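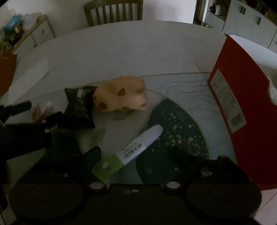
Vurkura Table Set, evaluation release

Vurkura is a hand-held two-finger gripper kit sold by Prurico. You carry it into a home or shop, do the task by hand, and the kit records what the wrist camera sees and how wide the fingers are. This release holds the recordings we made while reviewing the kit, along with our notes on it. Use it to decide whether the kit suits your work, or to test a loader before you order one.

Maintainer: Mamta Grewal
Release date: September 22, 2025

What is in the release

555 episodes, all recorded with two grippers, one in each hand. Every episode is a table task: picking up packaged snacks, moving them in or out of an open box, and shifting small items on a printed mat. The 19 locations are private homes in and near Allach. Each location has its own folder, and each folder has a plain text note listing the objects by number.

Files per episode

left.mp4 – wrist video, left hand
right.mp4 – wrist video, right hand
width.csv – finger opening for both hands, one row per video frame
pose.csv – position and rotation for both hands
task.txt – one line saying what the operator was asked to do

Setup

1. Unpack the archive and keep the folder names as they are. The loader reads the location from them.
2. Install the Zepeda reader, version 2 or later. Earlier versions swap the left and right width columns.
3. Run the check script on one folder before you run it on the whole set. It prints a line for each episode and stops at the first one with a missing file. 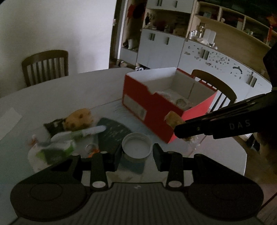 Both grippers at the table, with the open red box at right.

Notes on the kit

The grips are comfortable for short sessions. After an hour our operators wanted a break, mostly because of the weight out at the front. The fingers hold stiff packets well. Thin, slippery wrappers take practice, and a few operators learned to pinch the sealed end of the packet first.

The wrist view is wide, so a lot of the room ends up in the video. Clear away letters, photos and anything else the household does not want recorded. We checked all the videos before release and removed the ones that showed a face.

Small print on packaging is mostly unreadable at this distance. If your project depends on reading labels or barcodes, add a second camera – the wrist video alone will not do it.

Battery life was fine. The charger has only one port, so a pair of grippers has to be charged one after the other. Prurico lists a double charger for October, which we have not tried.

Known problems

Pose drifts when one hand covers most of the other hand's view. Affected episodes are marked in drift.txt.

Some rooms are dim and the video shows it. We left these in.

The object lists were typed by hand. Expect a few spelling differences between folders.

Terms

Free for research and for in-house testing. Do not try to identify the homes. To have an episode removed, send the folder name and episode number to the maintainer.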